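The Long Draft

Why a small mill in Gittins still spins its sock yarn slowly, and what that does to the cloth

Most commercial sock yarn is spun fast and plied faster. The singles come off the frame with enough twist to survive the winder, the ply is set in steam, and the finished skein is balanced: hang it in a loop and it stays open. Balance sells well, since a balanced skein looks tidy on a shelf. It is a poor guide to how a heel will wear.

Lanying Zhong has been spinning for wear for 15 years, first at the Rodov mill and now at Tetanbridge, a workshop on the edge of Gittins with one carding machine, one draw frame and 4 spinning heads. Her sock yarn is a three-ply worsted from medium-grade fleece, and it is overplied on purpose. A fresh skein hung in a loop turns back on itself twice before it rests.

"The knitter complains when she winds it," Zhong said. "She stops complaining in the second winter."

The argument is mechanical. A sock fails where fibers are pulled out of the yarn by rubbing, one end at a time, until the strand is too thin to hold. Twist raises the pressure between fibers and makes each one harder to pull free. Staple length does the same job by another route: a longer fiber is held at more points along its run. Softness works against both. The fine, short fleeces that feel best in the hand are the first to pill and the first to go through at the heel.

Tetanbridge buys most of its wool from a single flock at Vurkbridge, shorn in September after a spring shearing has been skipped. The staple is long for the breed and has few weak points. Zhong tests each fleece by taking a lock at both ends and snapping it beside her ear. A sound lock rings. A weak one crackles, and the fleece goes to the felting bin. 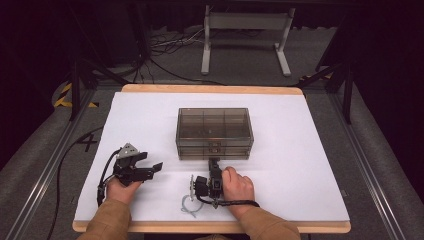

Washing is done in small lots. The water is hot enough to melt the grease, the wool is lowered in and left alone, and it is lifted out before the bath cools. If the temperature drops while the fleece is still under, the grease settles back on the fiber and turns sticky in the comb. Two soaks with detergent and two rinses are normal. A heavy fleece may need a third soak, which costs fuel and half a morning.

Combing follows, and here the yield falls. The short fibers are left behind in the combs, along with neps and second cuts. From a lot of 101 pounds of raw fleece last season, less than half reached the spinning heads as top. The rest was sold for stuffing – a poor price, but it paid for the detergent.

Ximeng Ye, who knits samples for the workshop, keeps the wear records. Each pair is knitted at a tighter gauge than the ball band of a standard sock yarn would suggest, then worn and washed on a fixed schedule. Her log now runs to 829 entries. The pattern in it is plain enough. Pairs from the overplied yarn thinned later at the heel than pairs from the balanced yarn of the same fleece, and gauge mattered nearly as much as twist. Loosely knitted socks failed early in either yarn.

She also found a fault. In garter stitch the extra twist shows up as a slight lean in the fabric, and in plain stockinette worked flat it can pull a square into a diamond. On a sock, worked in the round and stretched over a foot, the lean is hard to see. On a scarf it is obvious. Tetanbridge now prints a line on the label advising against flat work, and Ye would like the type to be larger.

The current lot is on the heads and will be skeined undyed. Dyeing comes later, in the workshop's single kettle, starting with the grays. Orders for the undyed skeins close on 22nd December, and the combs will be stripped and repinned before the next fleeces are washed.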